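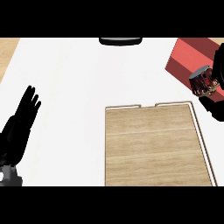 Open Day at Zisorix: I Went to See If Anything Could Put Away My Groceries

I have a standing interest in the robot housekeeper question, mainly as a person who owns a kitchen and resents it. So when Zisorix opened its building in Dilmont to the public on Sunday, September 17, 2023, I drove over, paid for parking at a meter that refused my card three times, and walked in with what I would call a fair and open mind once the parking had worn off.

The lobby had coffee, name stickers and a floor map. The sticker printer jammed while I was standing there and a young man opened it up with a butter knife. I wrote that down. If you want to know how far along automation is, watch who fixes the printer.

The simulator room

They start you off in a dark room with a big screen, and I'm glad they do, as it was the best part of the afternoon. The robots in there are computer-made. So are the table, the tray and the groceries, if one can with a silver lid and a very fancy dark red label counts as groceries.

Yi-chun Fang ran this room. She is an engineer on the hands team, and she had the calm of a woman who has answered the dishwasher question 2000 times. The chore under discussion was getting a can onto a tray. I do this at home without convening anyone.

The part I kept watching was the left hand. The right hand had hold of the can and was carrying it, slightly tipped, in the air over a red box. The left hand hung open on the other side of the table with its fingers spread, contributing nothing. I have been on moving crews with that hand. I asked Fang what it was for, and she said a can is a one-hand job and the software knows it, and that the second hand earns its keep when there's a jar to open or a bag to hold. Until then it waits. She said it used to drift around and knock things over, so waiting is an improvement. I have relatives of whom the same is true.

A man in a fleece vest asked why they bother with a pretend can when real cans are a dollar. It's a fair question and she gave it a fair answer. In the computer you can run the same reach over and over all night, with the can moved a little each time, and when it goes wrong you don't have to mop. Then you take what was learned and try it on a real arm, where a good deal of it falls apart, and you find out which deal. She mentioned friction and she mentioned shiny lids. Metal bounces light around and the cameras get confused about where the edge is. The rim on the tray is a nuisance too. A person setting a can down will bump the rim, feel the bump, and shift over without stopping the conversation. The machine has to be taught that a bump is information.

I had never thought of a tray as having an opinion on where I put things. I've been looking at mine differently.

The real arms

Down the hall there were actual robots behind a waist-high barrier, and a whiteboard where somebody was keeping score. The task was moving packages of crackers from a bin to a shelf. The whiteboard said 283 when I came in, and I took this to be the day's total until a staffer explained it was the total since the gripper was last replaced. A child next to me asked if the robot got to eat the crackers. The staffer said no, with some regret.

It was pretty good! I want to be clear about that, having come prepared to be a pill. The arm went into the bin, thought, took a package, thought, and put it on the shelf facing forward. It faced them all forward. I worked two summers in a grocery store and never saw a human being do this for longer than it took the manager to walk past.

It was also slow. I could have gone to lunch between packages, and in one case I more or less did, since the taco truck was right outside the door. When I got back there was a package wedged crosswise on the shelf and the arm had stopped with its gripper half open, and a woman with a lanyard reached over the barrier and straightened it. She did this fast and without looking, the way you'd fix a kid's collar. The arm started up again as if it had been its own idea.

Laundry

There was a laundry table, run by a visiting outfit called Clokever. They fold towels. They were quite firm on the point of towels. Someone had brought a fitted sheet from home as a joke and the Clokever fellow took it well, but he moved it off the table.

The towels came out square and I would have put any of them in my closet. Each one had to be laid on the table by a person first, flat side out, and by then, speaking as a towel folder of long experience, the misery is mostly over.

The talk

The closing talk was by a Dr. Ng, who used to work on warehouse machines and has the haircut of someone who stopped going to meetings. The talk ran long and the room was warm. I liked the part about shop floors, where Ng's point was that a store or a factory can be rearranged to suit the machine. You paint a line, you buy one kind of bin, you tell everyone to keep the aisle clear, and they mostly do. My kitchen has a drawer that only opens if the oven door is shut. I'm the sole person alive who knows about the drawer, and I forget.

Somebody asked for a year. When can I buy one that does the dishes? Ng said plates, fairly soon, in a kitchen you'd be willing to redecorate, and declined to be drawn on pans. There was some grumbling in the back.

If you go

They're doing it again in October. Parking is bad and the side lot is better than the street. Get to the simulator room early, because it holds very few people and they let the first group linger. Ask to see the failures. Fang keeps a reel of them on her laptop and will show it if you ask nicely: cans sailing off tables, a tray picked up by one corner with predictable results, and a hand closing with great care on nothing at all.

Kids liked the crackers. The taco truck is cash only.

I got home after six and put away the groceries that had been sitting in the car since morning. I used one hand, mostly. The other one had my coffee in it.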